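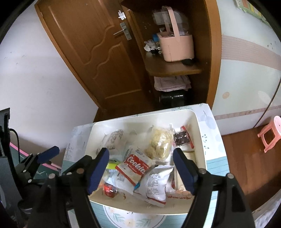
Cane seats and loose joints: news from the Lastolard workshop

April 29, 2020

The Tevodgate workshop is still closed to callers, but work is going on behind the door with one person in at a time. Maksym Ostapchuk is in during the mornings for caning and I take the afternoons for frames and polishing. If you left a chair with us before we shut, it is safe, dry and labelled, and you will get a call when it reaches the bench. Please don't knock. Use the phone and leave a message if it rings out.

The Kobzar Club chairs

Most of the spring has gone on the dining chairs from the Kobzar Club in Wundley. There are 34 of them, all beech bentwood with cane seats, bought as a job lot when the club opened and repaired at different times by different hands. Some had plywood discs tacked over the holes. One had been filled with garden twine, quite neatly.

The club had asked us for a price to replace the lot with padded seats. We gave them one and also gave them a price for caning, and they chose the cane. The bill for the whole job is 2,050 pounds, with 800 paid at the start to cover materials. That is a low price per chair. It works because the seats are all the same size and pattern and because the club is in no hurry. A single chair costs more, and I'd rather say so here than on the phone.

Nine chairs are finished and stacked in the back store. The rest are stripped and waiting. We had hoped to hand them all back by July, but with only half days each I would not like to promise it.

How a cane seat is done

A few people have asked what takes the time, so this is the order of work.

The old cane is cut out with a knife and the holes are cleared. Each hole has a peg or the remains of a peg in it, often with glue, and these have to be knocked or drilled out from below without splitting the edge. On an old beech frame this can take longer than you would think. Maksym does it with a clearing tool he made from a cut-down screwdriver.

Next the frame is checked. There is no point in putting new cane on a seat that moves, so any loose joints are dealt with at this stage. Cane pulls hard on the frame as it dries and a weak seat rail will bow.

Then the weaving starts. The usual pattern goes front to back, side to side, front to back again, and side to side again with the strands woven over and under. After that come the two sets of diagonals. The cane is soaked first so that it bends without cracking, and kept damp while it is worked. The glossy side always goes up. A strip of wider cane is laid over the holes around the edge and tied down with a finer one, and the seat is left to dry before anyone sits on it.

It is slow on the eyes and the back. Maksym gets up and walks about after every stage, and I have started doing the same at the polishing bench.

Cane in sheet form

Some chairs have a groove running round the seat and no holes. These take ready-woven cane, which is soaked, pressed into the groove with wedges and held with glue and a length of spline. It is quicker and so it is cheaper. To find out which sort you have, turn the chair over. If there is a ring of small holes underneath, it is hand-woven. If the underside is plain, it is most likely the groove kind. Tell us which when you ring and we can give you a fair idea of the price.

Looking after cane at home

Keep it away from radiators and out of strong sun. Dry cane goes brittle and the first break is usually near the front rail, where legs rub against it.

If a seat has sagged but nothing has snapped, you can often bring it back a little. Turn the chair upside down, lay a damp cloth on the underside of the cane and leave it for half an hour. Take the cloth off and let the seat dry fully, overnight at least, with no weight on it. Go easy on the water, and keep it off polished wood as it can leave white marks.

Dust it with a soft brush. Spray polish is no use on cane and makes it sticky.

Don't stand on it. Nearly every round hole we see was made by a heel or a knee, usually by someone changing a light bulb.

Regluing a wobbly chair yourself

With people at home and sitting on kitchen chairs all day, I have had more calls about wobbles than about anything else. Plenty of these can be mended on the kitchen floor if you are patient.

Work out which joint is loose before you do anything. Hold the seat and move each leg in turn, then the stretchers between them. Mark the loose ones with a bit of masking tape.

Take the joint apart if it will come. Look for a screw, nail or small pin first, and take that out. A rubber mallet is the thing to use, or a hammer with a block of scrap wood and a folded cloth. If it won't come with moderate tapping, stop. Forcing it tends to break the tenon, and then it is a job for us after all.

Scrape off the old glue. New glue will not hold well on top of old, and this is the step that most home repairs miss out. A blunt knife will do for the peg or tenon, and a rolled piece of coarse sandpaper for the hole. Take off glue and leave the wood alone, or the joint will be looser than when you began.

Try it all together dry. Then put ordinary wood glue on both parts, push the joint home and pull it tight. If you have no clamps, use a loop of cord around the legs, twisted with a stick -- pad the corners so the cord does not bruise the wood. Stand the chair on a flat floor and check that all four feet touch. Wipe off what squeezes out with a damp cloth and leave it until the next day.

Please don't use metal brackets or expanding glue. We spend a good deal of time removing both. The same goes for screws put in through the side of a leg, which hold for a few months and then split it.

If the chair is old and you think it may be worth something, leave it as it is. Older pieces were often put together with animal glue, which can be softened and taken apart again. Modern glue can't be undone so easily.

Collections and new work

We are not collecting or delivering at the moment. Anyone who would like a place in the queue can send two photographs of the chair, one of the seat from above and one of the underside, with a note of the width across the front. We will write back with a price. No deposit is needed for single chairs and the price will be held until the work is done.

The evening caning class has been put off. Everyone who had paid has been offered the money back or a place when it restarts, and most have kept their place. There is one spare if anybody wants it. We still have some cane in stock in the two middle sizes and can post small bundles to people who have already done the class and have a seat half finished. Ring and ask for Maksym, mornings only.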